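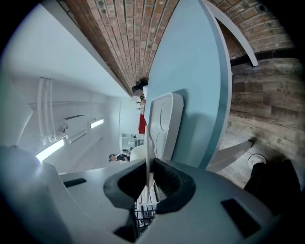

White chairs and a pale blue table against the brick wall, Clunbridge.

Furnishing a shared workroom: questions we keep getting

Are white plastic chairs a mistake?
Probably not, but the catalogs oversell them. "Wipe clean" covers coffee. It does not cover ballpoint or the blue dye that comes off new jeans. Ask the seller for a scrap and try it yourself.

Do round tables make people talk more?
So we've been told by everyone who sells round tables. We have seen no proof. They do take up more floor than you expect, and you can't push two of them together. Ours is fine for lunch.

Does exposed brick make a room noisy?
It's hard, so it won't soak up much. Before you pay for wall panels, hang up some coats and listen again. Rallent quoted us for 17 panels. We asked what would change with 7 and are still waiting.

Is a wood-look floor good enough?
For looks, yes. Grit under chair feet will scratch it whatever the brochure says. Felt pads are cheap and fall off. Check them every Wednesday or accept the marks.

One long table or several desks?
A long table costs less per seat. The Tarport one we priced was 172 dollars against 70 for each small desk. Whether people like sharing it is another matter.

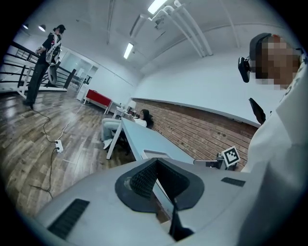
Yaryna Koval wrote in to disagree: "I worked at a long table for a whole winter and never wanted my desk back. Your problem is storage. Give people a drawer and they stop spreading out."

Maybe. We'd like to see the drawers after a month.

Do you recommend Egan chairs?
We don't recommend any chair you haven't sat in for an hour.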